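Häufige Fragen zu Arbeitsmatten und Ablageschalen

Auf dieser Seite haben wir die Fragen gesammelt, die unseren Kundenservice am häufigsten erreichen. Sie betreffen die Tischmatten der Reihe Sturnier und die flachen Kunststoffschalen der Reihe Listent. Fragen zu Versand und Zahlung finden Sie unter „Bestellung und Lieferung“.

Welche Größe der Matte brauche ich?

Messen Sie die freie Tischfläche und ziehen Sie an jeder Seite 4 cm ab. Eine Matte, die bündig mit der Tischkante abschließt, wird mit dem Unterarm leicht verschoben und rollt sich mit der Zeit an der Vorderkante auf. Wenn der Tisch an der Wand steht, darf die Matte hinten bis an die Wand reichen, sofern dort keine Leuchten oder Halterungen angeschraubt sind.

Kann ich die Matte zuschneiden?

Ja. Legen Sie die Matte mit der Oberseite nach unten auf eine feste Unterlage und schneiden Sie mit einem Cuttermesser an einem Stahllineal entlang. Zwei leichte Schnitte ergeben eine sauberere Kante als ein kräftiger. Zugeschnittene Matten können nicht zurückgegeben werden.

Die Matte wellt sich nach dem Auspacken. Ist das ein Mangel?

Nein. Die Matten werden gerollt verschickt. Legen Sie die Matte flach aus und beschweren Sie die Ecken über Nacht mit Büchern. In ungeheizten Räumen kann es zwei bis drei Tage dauern. Bitte keinen Föhn und kein Bügeleisen verwenden. Wenn nach einer Woche noch Wellen zu sehen sind, melden Sie sich bei uns.

Welche Farben gibt es?

Die Matten gibt es in Braun, Grau und Dunkelgrün, die Schalen in Lachsrosa, Weiß und Hellblau. Alle Farben sind in allen Größen lieferbar. Die hellblaue Schale ist erst seit Januar im Programm und deshalb noch nicht im gedruckten Katalog.

Welche Kombination eignet sich zum Sortieren von Kleinteilen?

Helle oder kräftig gefärbte Schalen heben sich von einer braunen Matte gut ab, und man findet auch bei schwachem Licht schnell den Rand. Stellen Sie die Schale auf die Seite, auf der Sie die fertigen Teile ablegen wollen, und lassen Sie die andere Hälfte der Matte zum Ausbreiten frei. Auf einer weißen Tischplatte empfehlen wir eine dunklere Matte, damit herausgefallene Teile nicht übersehen werden.
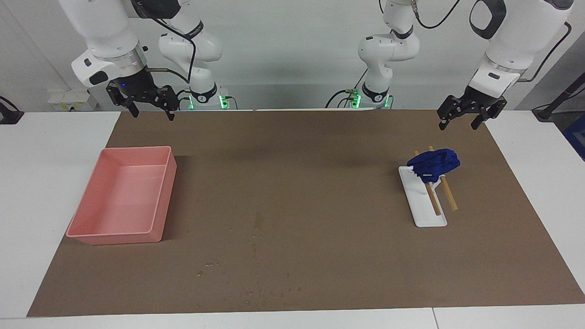

Braune Matte auf weißem Tisch, links die flache Schale in Lachsrosa.

Rutscht die Schale auf der Matte?

Bei normalem Gebrauch nicht. Die Oberfläche der Matte ist leicht aufgeraut und hält die Schale auch dann, wenn man mit einer Hand hineingreift. Eine leere Schale lässt sich natürlich leichter verschieben als eine gefüllte. Wer sie ganz fest haben möchte, klebt unter jede Ecke einen kleinen Punkt aus Filz oder Gummi.

Warum hat die Schale keinen Deckel?

Die Listent-Schale ist zum Arbeiten gedacht und bleibt oben offen. Die Wände sind niedrig und etwas nach außen gestellt, damit man flache Teile seitlich herausschieben kann. Zum Aufbewahren führen wir die Dosen der Reihe Hetell mit Schnappdeckel. Ein Deckel aus der Hetell-Reihe passt nicht auf die Schale.

Sind die Schalen stapelbar?

Leere Schalen gleicher Größe lassen sich ineinander stellen. Gefüllte Schalen sollten nicht übereinander stehen, der Rand der unteren trägt das Gewicht auf Dauer nicht.

Wie reinige ich Matte und Schale?

Die Matte wischen Sie mit einem feuchten Tuch und etwas Spülmittel ab. Krümel und Späne vorher abbürsten, sonst werden sie in die Oberfläche gerieben. Die Matte bitte nicht in die Waschmaschine geben.

Die Schale kann in den oberen Korb der Spülmaschine, Programm bis 50 Grad. Bei höheren Temperaturen kann sich der Boden verziehen. Eingetrockneten Bastelkleber zuerst in lauwarmem Wasser einweichen und dann mit einem Kunststoffschaber abheben. Aceton und Nitroverdünnung greifen beide Produkte an.

Verträgt die Matte Hitze?

Eine Tasse Tee ist kein Problem. Heißklebepistole, Lötkolben und Töpfe gehören auf einen eigenen Untersetzer. Brandflecken lassen sich nicht entfernen und sind von der Garantie ausgenommen.

Darf die Schale mit Lebensmitteln in Berührung kommen?

Die Schalen sind dafür nicht zugelassen. Verpackte Lebensmittel können Sie darin natürlich abstellen.

Die Farbe meiner Schale wirkt anders als auf der Website.

Lachsrosa fällt je nach Licht sehr unterschiedlich aus. Unter warmen Lampen wirkt es fast orange, bei Tageslicht eher rosa. Auf Wunsch schicken wir vor der Bestellung ein Farbmuster, bitte dabei Artikelnummer 344 angeben.

Gibt es Ersatz, wenn eine Schale bricht?

Innerhalb von zwei Jahren tauschen wir Schalen mit Rissen am Rand kostenlos aus. Ein Foto der Bruchstelle und die Rechnungsnummer genügen, die alte Schale müssen Sie nicht einschicken.

Gibt es Mengenrabatt für Schulen und Werkstätten?

Ab 99 Stück je Artikel gilt die Staffel B, ab 2.000 Stück erstellen wir ein eigenes Angebot. Verschiedene Farben desselben Artikels werden zusammengezählt, Matten und Schalen dagegen nicht.

Wo kann ich die Sachen vor dem Kauf ansehen?

Im Ladengeschäft von Wongsuwan liegen alle drei Mattenfarben aus. Von den Schalen ist dort meist nur die mittlere Größe vorrätig, rufen Sie im Zweifel vorher an.

Meine Frage ist nicht dabei.

Schreiben Sie uns über das Kontaktformular. Anfragen zu Matten und Schalen beantwortet Apinya Chaimongkol, in der Regel innerhalb von zwei Werktagen. Bitte geben Sie bei Fragen zur Größe gleich die Maße Ihres Tisches an.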